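Station diary, Iltodura site, August

Entry made at the close of the afternoon session.

The station was opened at 13.10. The morning had been given over to the change of storage disks requested by the Dolel office, and no collection was attempted until the new disks had been checked against the old. One folder was found to have been copied twice. The duplicate was removed and the total for the household series now stands at 1547 accepted examples, which agrees with the figure held at Dolel.

The task for the afternoon was clothing transfer, variant C: one garment to be taken from the seating and placed in the basket, with the basket on the floor in front of the sofa. The operator is asked to begin each example with the fingers open and clear of all objects, to pause for a moment, and then to proceed at an even pace. The pause has been part of the written procedure since the Imrie trials, when it was found that examples without it were difficult to trim and that the learning system picked up the operator's hesitations along with the movement itself.

Calibration of both arms was completed without remark. The left arm had been reported stiff in the previous entry, and the operator was asked to note any recurrence. None was noted.

Collection began at 13.45. A total of 28 examples were recorded before the break and 16 after it. The lower number in the second part reflects the time taken to re-enter the task labels, which had been saved under the name of variant B. All labels were corrected at the station before upload, and the correction has been written into the session sheet so that the reviewers at Dolel will not look for a missing variant.

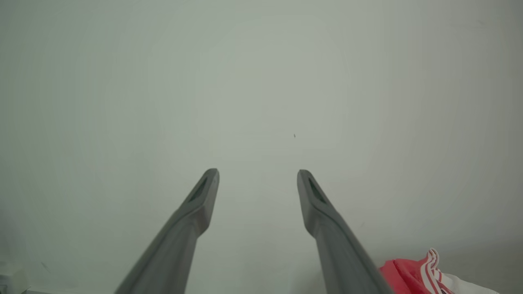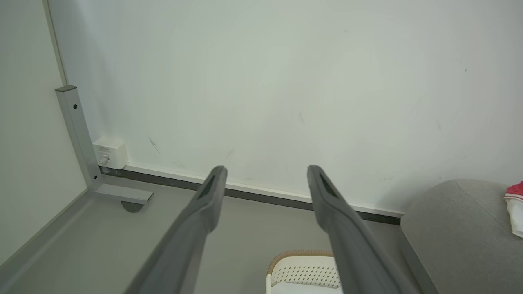
Wrist views, with the fingers open.
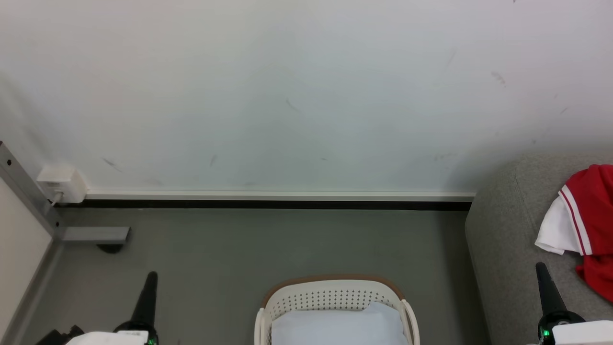 Two examples were rejected at the station. In the first, the operator released the garment over the rim of the basket and it came to rest partly outside. In the second, the recording was stopped before the arm had returned to its starting position. Neither was a fault of the equipment. Both have been kept in the rejected folder under the usual naming, as Utico has asked that failed attempts be retained until the end of the series. It has not yet been settled whether they will be used in training, and the station should make no assumption either way.

The question of variety was raised again during the break. The present instructions allow the garment to be placed anywhere on the seat or arm of the sofa, but a review of last month's examples showed that operators tend to return it to much the same place each time. A learning system trained on such examples may do well at this station and poorly in any other room. It was agreed that from the next session the position will be drawn from a printed card before each example, and that the basket will also be moved between sets. The cards are to be prepared at Imrie. Until they arrive, operators should vary the placement by their own judgement and record that they have done so.

It was further agreed that garments should not be smoothed or refolded between examples unless the task sheet calls for it. Several recent examples began with clothing laid out more neatly than would be met with in an ordinary home. This is easily corrected and requires no change to the equipment.

The marks on the wall were discussed briefly. One operator proposed that the wall be repainted before the next series. The proposal was not adopted. A change in the background partway through the series would have to be recorded against every example that followed, and the matter can be taken up when the household work is complete.

Upload to Dolel was started at 16.50 and was still in progress when this entry was written. The first part of the session had been received in full. The second part should be confirmed before the station is opened again, and the local copy is not to be cleared until that confirmation has been entered below.

Outstanding:

- confirmation of the second upload
- position cards from Imrie
- reply from Utico on the use of rejected examples
- spare battery for the operator's headset, requested in the previous entry and not yet received

Station closed at 17.20. Arms parked and power off at the wall.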